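Rarcombe bans the desk fan, then thinks again

16/03/2018

2 min read

Rarcombe town council has spent 50 minutes debating whether its own staff may plug in a fan, and has decided that they may, provided they ask first.

The row goes back to last August, when the upstairs offices became warm enough for the planning department to hold its meetings in the car park. Staff brought in their own fans. The council then received an electricity bill £251 higher than the one before, and a memo was sent round banning all "personal cooling appliances" from the building. 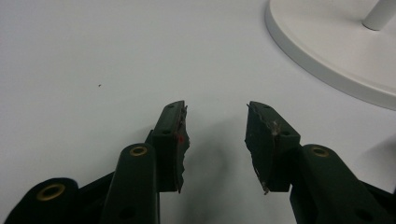
The memo did not say what a personal cooling appliance was, and the trouble started there. Luzius Tanner, who works in parking permits, asked whether it covered paper. Mechthild Schwaiger in housing asked whether it covered windows. A second memo explained that an appliance was anything with a plug, which also did away with the lamps, and for nine days the permits office worked by the light from the corridor. A round white base with a slim white pole rising out of it could belong to either camp, and under the second memo it would not have mattered which.

Councillor Zewditu Assefa, who moved to scrap the ban, told the meeting that the council had so far spent £2,367 on legal advice about the matter. "We could have bought everyone a fan and a choc ice," she said. Councillor Dinesh Bhatia replied that choc ices would need a freezer - and that a freezer had a plug. 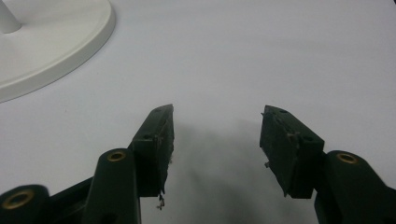

So can staff bring their fans back this summer? They can, once they have filled in a form and had the plug tested, for which there is at present a waiting list until August.

Emil Nägeli, who chaired the meeting, thanked members for their patience and asked for a window to be opened. It had been painted shut.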